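Will a robot take the pharmacist's job?

You may have heard that robots will soon do all the boring work and leave people free for the fun bits. Grown-ups who sell robots say this a lot. It is worth asking a few questions before you believe them.

Take sorting medicine bottles. Somebody has to pick up each one, put it in the right place and make sure it is the right one. You could do the picking up without thinking. A robot finds it hard. The bottles are see-through and shiny, some are fat and some are thin, and one may be hiding behind another.
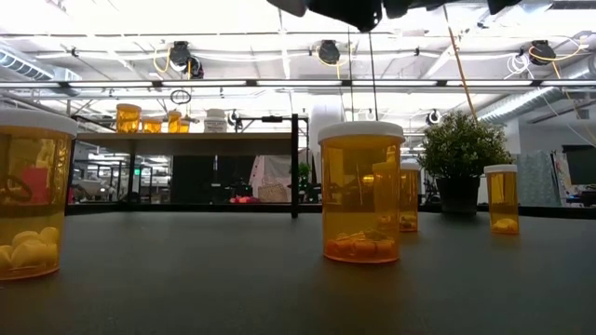
Dagmar Kadlec has worked in pharmacies for 16 years. When a company called Vorkus told her its robot would save her two hours a day, she asked who would be watching it. The answer was: she would. Is watching a robot more fun than moving bottles? Dagmar doesn't think so. "My hands get a rest," she says, "but my eyes don't."

There is another question. A robot can move a bottle from one spot to another. Does it know who the pills are for, or that the person is worried about taking them? Moving is only a small part of the job. Talking to people is a much bigger part, and it is the part that gets squeezed when a shop decides it needs fewer staff.

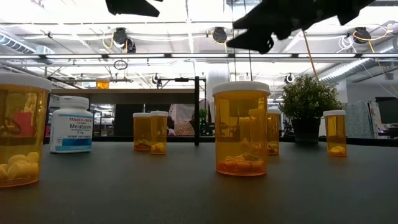 Ctibor Matoušek, who works with Dagmar, is a bit more hopeful. His wrists hurt by the end of a shift, and he would happily hand over the lifting. But he wants to know what happens to the time that is saved. Will he get to spend it with customers, or will he just be given more bottles?

Next time someone tells you a robot will make work easier, try asking: easier for whom?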